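The duster test

Home robot demonstrations tend to be filmed on bare tables, with one cup, one sponge and good lighting. Real dirt is less helpful. So when the makers of the Cirau and Magbanua grippers both began claiming that their hands could do "everyday cleaning", I went to Tarham, where the two were being compared, and asked to see some cleaning.

The task sounds feeble. There is a small two-tier shelf on a table, with bits of coloured paper on it, and the robot has to pick up a duster and clear the boards. A child would manage it and then complain of boredom. I stayed well into the afternoon and my opinion of paper went up a good deal.
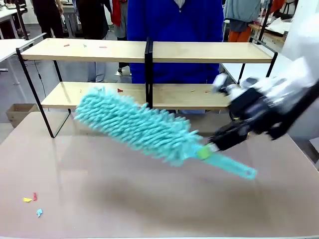 2 min read

The duster is a cruel choice of tool. The head is all soft loops, and the handle is smooth plastic, made for a palm. Robot fingers have to clamp it hard enough that it doesn't swivel when the head drags on a board. Held close behind the fluff, as the arm tends to do it, there is less to wobble. The price is reach. The lower board sits back a little from the upper one, and a hand that has choked right up on the tool has to follow it into the gap.

That was where I expected the two grippers to part company, and they did, though by less than the sales sheets suggest. Cirau makes much of its grip strength. It holds on, I'll give it that. It also knocked the middle upright more than once, and a shelf with thin metal legs doesn't take kindly to being nudged. Magbanua has softer fingers and a gentler way of closing, and when the duster met any resistance the handle crept round in its grasp. The arm carried on sweeping with the head pointing the wrong way, apparently content.

Both are sold with the same boast, a rated life of 2,000 hours. I asked what had been gripped during those hours and got a long answer about test blocks. Test blocks don't have loops on them.

Then there is the matter of what counts as clean. A scrap pushed off the top board has to go somewhere, and plenty of them simply drop to the tabletop. One scoring sheet I was shown gave full marks for a bare top shelf, whatever had landed underneath. I can dust my own house to that standard already.

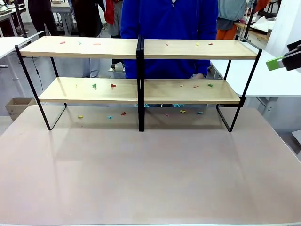

Can a better gripper fix a bad sweep?
Only in part. A firmer hold keeps the duster pointing where the arm expects it to, but the path of the sweep comes from the controller, and no set of fingers will rescue a poor one.

The controller in Tarham was Grarkska, and it deserves more of the blame than it gets. It plans tidy strokes from one end of a board to the other, which suits an open shelf and makes a mess of one with a post in the middle. Near the post it slows, lifts and starts again on the far side. Whatever lies at the foot of the post stays there. Swap the gripper and the same strip is missed.

People still had to put the scraps back between attempts, by hand, and they were much quicker at it than either machine was at clearing them. The set-up time never appears in the published results. Nor do the runs that were stopped early, as far as I could find.

The Cirau costs £1,255 without the arm. On what I saw I would take it over the Magbanua for this one job, with the speed turned down and the shelf fixed to the table. I'd want to watch 30 runs in a row before saying so with any warmth, and I'd want them on a shelf with some books on it.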